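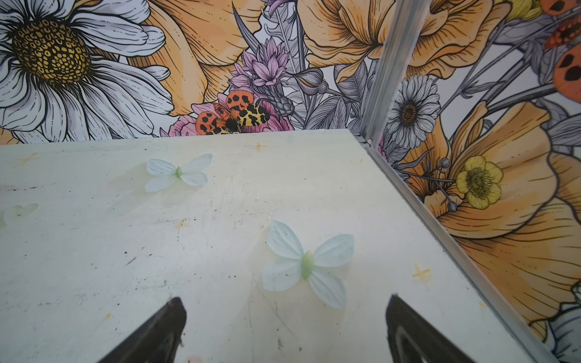 Designated gifts to the parish school: can they be moved?
Parish Life > Giving and Stewardship

marlow_k
Our parish at Nastport ran a special offering for the school bursary in July. The bursary is now covered for the year and the office wants to put the last $1,000 toward new library shelving. The envelopes said "Bursary Fund" and nothing else. Can they do that, or do they have to go back to the donors?

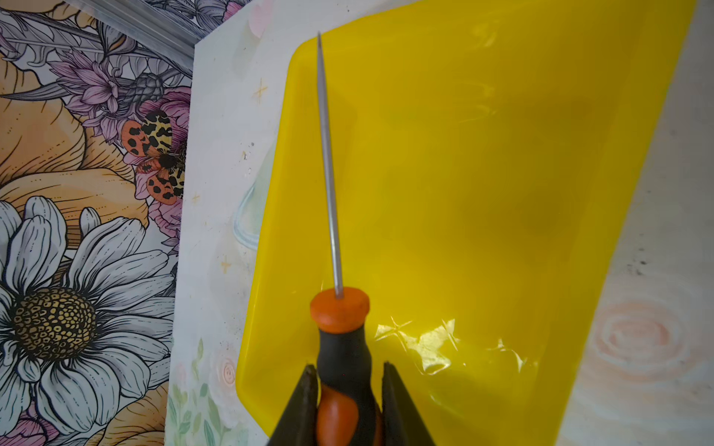 Screwdriver, orange cap up

pewnumber9
They should ask. I wrote "bursary" on my cheque at our place for years and I would be annoyed to find it had bought shelves. Two lines in the bulletin is not asking, either.

Tibor Kocsis
Depends on the wording. At Grultden our envelopes say "or where most needed" in small print under the fund name, and that covers it. If yours don't have it, leave the money in the bursary and use it next year. Kids will still need it.

marlow_k
No small print on ours. I checked one at home.

hallkeys
I don't agree with leaving it. Prices go up and the library has boxes on the floor. We had 40 envelopes in a similar spot at Stultilach, phoned every household, and only 2 said no. Their share stayed put and the rest was moved. Took a couple of evenings.

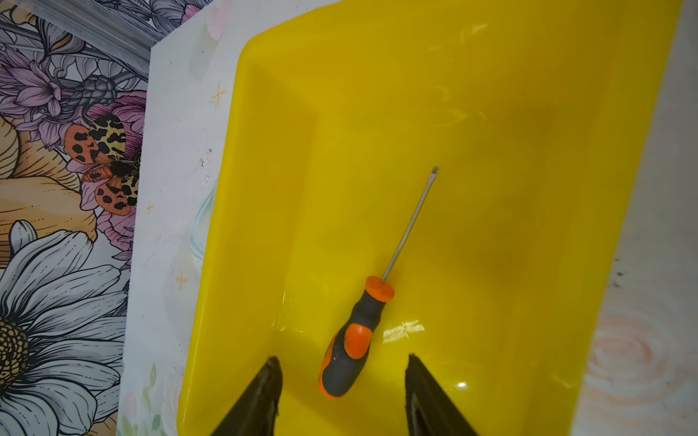 Yellow tray with flathead screwdriver

pewnumber9
Phoning is fine. What about the loose cash with no name on it?

hallkeys
We left that in the original fund.

Tibor Kocsis
Same with us. Get it minuted as well, whichever way it goes.
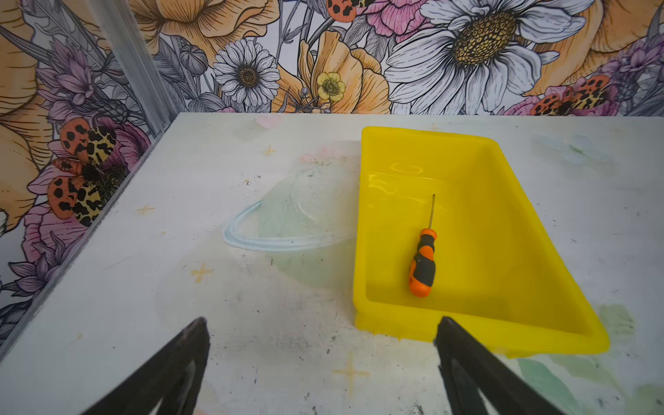

For next year's offering I'd sort the wording out before anything goes to the printer. Khurana did ours and a second line on the envelope didn't cost extra. I'd also keep the two funds apart on the day, with a separate container for each at the back of the church. A shallow yellow plastic tray like the one with the screwdriver in it would hold a good stack of envelopes and people would see it from the door.

marlow_k
Thanks all. I'll suggest phoning, and ask for the second line on the next lot.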